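Gudrun Sauerland @gsauerland
Paper cups and the bin, a short thread. 1/5 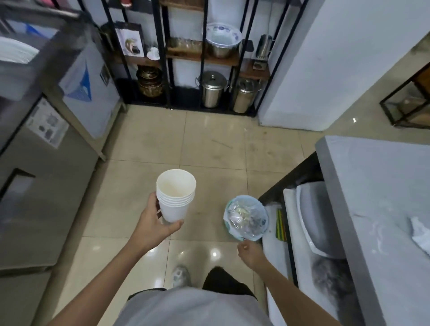

2/5 Most hot-drink cups are paper with a thin plastic lining. The paper fibre is fine. The lining is what fouls the compost.

3/5 Dutlow council takes lined cups in general waste only. Avine takes them at the depot, stacked, lids off, in lots of 50 or more.

4/5 "Compostable" on the label usually means an industrial facility, with sustained heat. A backyard heap won't get there. I put 2 in mine in February - the fibre went, the lining is still in one piece.

5/5 Our office went through 400 cups a month. We bought 100 ceramic mugs secondhand, and the colour matching is poor. Štěpánka Čierny has the dishwasher numbers and I'll post them when she sends them through.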